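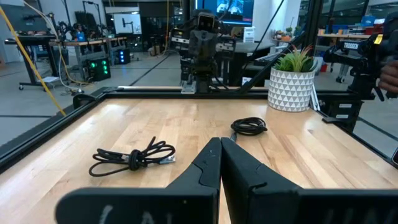 Gripper fingers over a wooden tabletop.

Reading Room > Author Interviews > Fantasy for Young Adults

Leonie Ammann on Finishing Irkomwood

12 June 2022

The third and final volume of Leonie Ammann's Irkomwood trilogy was published by Grumeo in May. It returns to the river city of Boltatlow, where the ferrywoman Issa Thorne and her half-brother Corrin have spent two books on opposite sides of a disputed succession. The Robles Library, which has all three volumes in its circulating collection, spoke with the author about endings, maps and the business of writing for readers who were twelve when the series began and are now nearly adults.

Ms. Ammann had not planned a trilogy. The first book was written as a single story and submitted as one, and the original manuscript closed with Issa on the river at night, having refused the crown and lost her license to work the crossing. The publisher asked whether there was more.

"I said yes before I had thought about it," she recalled. "Then I went home and discovered that I had drowned the one person I needed for a second book. He had to be brought back to life in the proofs. There is a sentence on page 219 of the first volume that exists only so that he can be seen climbing out of the water."

The new volume runs to 304 pages, which makes it the shortest of the three. Readers have remarked on this, and some have expressed disappointment. Ms. Ammann said that the length was deliberate. An earlier draft contained a long siege in the northern forest, told by a garrison cook, and she removed it in a single afternoon.

"The siege was good, I think. I was fond of the cook. But Corrin was absent from it, and so was Issa, and by that point in a third book the reader has been waiting a long time for those two to be in a room together. I did not feel that I had the right to make anyone wait through a siege."

The meeting between the siblings, when it comes, takes up eight chapters and scarcely leaves the toll house. Ms. Ammann described it as the part of the work that she had carried in her mind since the beginning, although its outcome changed several times. In one version Issa forgave her brother. In another she left before he had finished speaking. The published version, which will not be given away here, she called "the one that I could defend to both of them."

Asked about the magic in the trilogy, which is slight by the standards of the genre, she explained that she had set herself a limit early on. The bargefolk of Boltatlow can call the fog, and the people of the forest can send it away. No other power appears in the books. Fog can hide an army, but it cannot win a battle, and it falls on everyone alike.

"I read a great deal of fantasy as a child, and I loved the wizards, but I never believed that they were in danger," she said. "With fog you are always in danger. You have called it, and now you cannot see either."

She was equally firm on the matter of maps. The first volume was printed without one, at her request. The second has a map of the river only. The third has a full map of the forest and the city, and it contradicts the earlier one at two points, both on the eastern bank. Ms. Ammann confirmed that the differences are intended. The river map was drawn, within the story, by Corrin's surveyor, who had reasons of his own to move a village. Several readers wrote to Grumeo to report the error – one enclosed a corrected tracing – and each received a reply that neither admitted nor denied it.

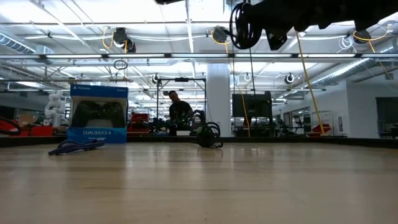 The jackets of the three books were redesigned for the paperback edition, and Ms. Ammann took part in the discussions. The hardcovers had shown Issa in profile against the water, with the title across the top in a thin script. Booksellers reported that the script could not be read from any distance. The new covers place a single object at the center, which for the final volume is the ferry lantern, and move the title to the foot of the jacket in plain capitals. It is an arrangement familiar from packaging of many kinds. The blue PlayStation box standing on the tabletop is laid out in the same way, with a large photograph of the controller in the center, DUALSHOCK 4 in capitals along the lower band, and a small logo near the top. Ms. Ammann said that she had resisted the change at first and had since come to prefer it. "A lantern does not tell the reader what Issa looks like. I have had letters from girls who were quite certain what she looked like, and the old jacket had told every one of them that she was wrong."

Those letters have become a considerable part of her working life. She answers them by hand, on Friday mornings, and keeps a list of questions that have been put to her more than once. The list stood at 101 entries when she last looked at it. The most frequent concerns the fate of the toll keeper's dog, which is last mentioned in the second volume. She has written the same answer each time: the dog is well and lives with the cook.

On the question of how dark a book for young readers ought to be, Ms. Ammann was cautious. The final volume contains an execution, which takes place out of sight but is heard by Issa through a wall. Her editor proposed cutting it. The two of them exchanged drafts of the passage for most of a winter, and what remains is less than a page.

"My editor was right that there was too much of it," she said. "I was right that it had to be there. Corrin signs the order. If we do not hear what that means, then his regret later on is only manners."

She has begun another book, which is set elsewhere and has no fog in it. She declined to give its title. It concerns a salt mine and a family of bell founders, and it is, for the moment, told in the first person by someone of seventy, a choice that she expects her publisher to question.

"They may be right to," she said. "I have written four chapters and she has not yet got out of her chair. But she is very angry, and I would like to know why."

All three volumes of the Irkomwood trilogy may be borrowed from the Robles Library. The third is presently subject to a waiting list, and holds may be placed at the circulation desk or by telephone.

Contact the Library | Copyright 2022 Robles Library. All rights reserved. | Back to top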